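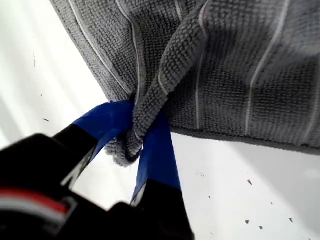 Grey waffle weave with the thin white stripes.

Omach Waffle Drying Towel, grey stripe, pack of six
Reviewed by Clotilde Baudry
10/25/26

I don't trust microfibre. I have a drawer full of cloths that were going to replace kitchen roll, tea towels, bath sheets and, in one case, a mop, and most of them now live under the sink with the shoe polish. So when the Omach towels came up for the autumn round of linens I asked whether somebody else might like them. Haris Shaikh had already taken the oven gloves, so they came to me.

The claim on the sleeve is that one towel will dry "a full family wash-up" without being wrung out. It doesn't say how big the family is. It also says the towels are lint free, streak free, quick drying and softer with every wash, and there's a figure of 1,593 loops with a little star next to it. I looked for what the star referred to and couldn't find it anywhere on the packaging. Per what? A square the size of a stamp? The whole towel? I wrote to the firm in July and have had an automatic reply.

What you get

The sleeve holds six towels, all the same. The surface is nubby and ribbed, made up of small raised loops in rows, and the stripes run the long way. They look smart enough over an oven rail. Mine had a strong smell of new plastic when I opened them, and it took two washes to shift. Each towel also has a paper label sewn into a corner seam that you're meant to tear off, and on three of mine it left a fringe of white thread that I had to pick out with tweezers.

Drying up

I used them for 8 weeks, side by side with the plain cotton glass cloths from Hashmi that I've had for years, and a Dravitz microfibre from last year's review which I didn't much like then either.

On plates and pans the Omach is good. I'll give it that. It picks up water on the first wipe and you don't get that skating feeling you have with flat microfibre, where the cloth pushes the wet from one side of the plate to the other. A colander, which is my least favourite thing to dry, was done in one go. I got through a normal evening's washing-up for four before the towel felt heavy, and the Dravitz never managed that.

Glasses are another matter. The texture that makes it so useful on a saucepan is too thick to push down inside a narrow tumbler, and on wine glasses I could see faint lines afterwards when I held them up to the window. Not terrible lines. But "streak free" is printed on the sleeve in large letters, and the old cotton cloth did the same glasses with no marks at all. If you mostly dry glasses, stop reading and buy cotton.

It also catches. Anyone with rough hands in winter will know what I mean. Nighat Baloch, who shares my kitchen two evenings a week, wouldn't use it after the first go and said it felt like being licked by a cat. I don't mind it so much, though I did snag a loop on the cheese grater and it pulled a thread the length of my finger. I trimmed it and it hasn't run any further.

Does it dry quickly?

Quicker than cotton, if you hang it open. Spread over the rail after supper it was dry by the time I went to bed. Bunched on a hook, no. A corner of this stuff gathers up thick, and the folds hold water long after the rest of the towel has dried off. Mine was still damp at breakfast and by the third day smelt of it. There's no hanging loop, which I find odd on a thing sold for hanging up in a kitchen. Oľga Vondráček sewed tape loops on hers and says that made no difference to the damp, only to how often it ended up on the floor.

Washing

The instructions say wash at 40, no softener, no tumble drying, and keep away from anything that sheds. That last one is serious. I put one in with a bath mat by mistake and it came out wearing the bath mat. It took a lint roller and most of an episode of something to get it clean.

Softer with every wash? I can't tell any difference. The grey has held and so have the white stripes, apart from one towel that met a beetroot and has a pink patch which I don't think is leaving. They did come out a little shorter than they went in. The hem stayed straight on five and has started to wave on the sixth.

Price

I paid nothing for these, but the pack is £43 at Davis, and that is a lot of money for things to dry a saucepan with. You can't buy them singly. The Hashmi cloths cost less than half that for the same number and have lasted me far longer than these have had a chance to.

Good points: soaks up a lot, dries pans and colanders fast, colour has held
Bad points: marks on glasses, catches on rough skin, no loop, sold only as a pack
Would I buy them? Two of them, at a sensible price. Not six.

Comments

Arsalan Tarar
I've had mine since July and agree about the glasses. They're very good for drying salad leaves though, if you roll the lot up and squeeze. Did the smell really go after two washes? Mine took four.

Clotilde Baudry
Two for most of them, three for the one at the bottom of the pile. I haven't tried salad and will have a go with a clean one.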